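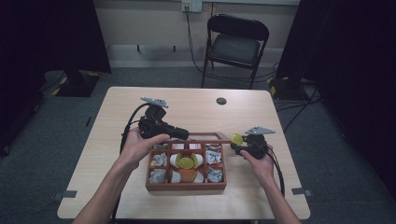 Washing and storing running kit

Technical running clothing fails early for two main reasons: heat and fabric softener. Both are avoidable. The notes below cover shirts, tights, socks, shoes, waterproofs and bottles, in the order in which they usually come out of the bag.

Shirts and shorts

Empty the bag as soon as you get in. Polyester holds on to body oils far more readily than cotton does, and a shirt left rolled up overnight will need two washes to clear. If the machine is not going on that day, rinse the shirt in cold water, wring it out and hang it over the bath.

Turn everything inside out. Wash at 30 degrees on a short cycle with half the usual dose of liquid detergent. Powder is acceptable in soft water areas; in hard water it tends to leave a residue in the knit. Leave out the softener altogether. It coats the fibre, and a coated fibre will not move sweat.

For a shirt that already smells when it gets warm, soak it for an hour in a bucket of cold water with a cupful of white vinegar, then wash as normal without adding anything else. Do not mix vinegar with bleach in any quantity. Annunziata Bassi, who washes the vests for our relay team, prefers bicarbonate of soda, four tablespoons to the bucket, left overnight. Results are about equal. The vinegar is quicker.

Tights and compression wear

Fasten zips before washing and use a mesh bag. Elastane is damaged by tumble drying, by radiators and by direct sun through glass. Dry flat, or over two lines so that the weight is shared. Tights pegged by the waistband will lengthen.

Reflective strips should not be ironed. Nor should anything else on this page.

Socks

Pair them before they go in, with a plastic sock clip or a safety pin through the cuffs. Left and right socks are marked on most better makes and the marks wear off; a stitch of coloured thread inside the left cuff lasts longer. Discard a sock when the heel is thin enough to show light. Darning leaves a ridge, and a ridge will blister over any distance worth running.

Shoes

Remove the insoles and laces. Knock the soles together outdoors, then brush off dried mud with a stiff nail brush. Wet mud is best left until it has dried. Wash uppers by hand with lukewarm water and a little washing-up liquid, and rinse until the water runs clear.

Pack the shoes with newspaper and change it after an hour, then again before bed. Magazine paper is no use for this. Keep shoes off radiators, out of airing cupboards and away from the boiler – the midsole glue softens well below the temperature of a hot pipe. A pair soaked through in June will normally be dry by the next afternoon. In winter allow two days, and own two pairs.

Write the date of first use on the underside of the insole in permanent marker. I replace mine at over 530 miles, sooner if the outer heel has worn through to the foam. Ettore Greco goes by weeks, which suits him as his mileage hardly varies.

Waterproofs

When rain stops beading on the surface, the jacket is usually dirty and may not need reproofing. Wash it first with pure soap flakes, rinse twice, and test it under the shower head. If water still soaks into the face fabric, apply a spray proofer while the jacket is damp, paying attention to shoulders and cuffs. Check the care label before using any heat to finish. Hang it up afterwards. A waterproof stored in its stuff sack will crack along the folds.

Bottles and bladders

Rinse straight after use, particularly if they have held a sugar drink. Once a fortnight, fill with warm water and two teaspoons of bicarbonate of soda, leave for half an hour, and rinse. For the drinking tube, pull a length of knotted string through it with a thin wire. Bladders can be kept in the freezer between runs – mould does not grow there – but drain them first. The bite valve comes apart on most models and should be cleaned separately.

The race bag

Keep a written list inside the lid and tick it off in pencil. Mine reads: safety pins, spare laces, petroleum jelly, plasters, bin liner, dry socks, dry top, towel, small change. The bin liner does for a rain cape before the start and for wet kit afterwards. Sheila Sedgwick adds a clothes peg for closing it, a good idea which I have copied. Wipe the inside of the bag with a damp cloth after each race and leave it open until dry.

Last revised 4/23/99. Corrections on the use of soap flakes in front-loading machines received from Liliana Sartori: use no more than one level tablespoon, dissolved first in hot water.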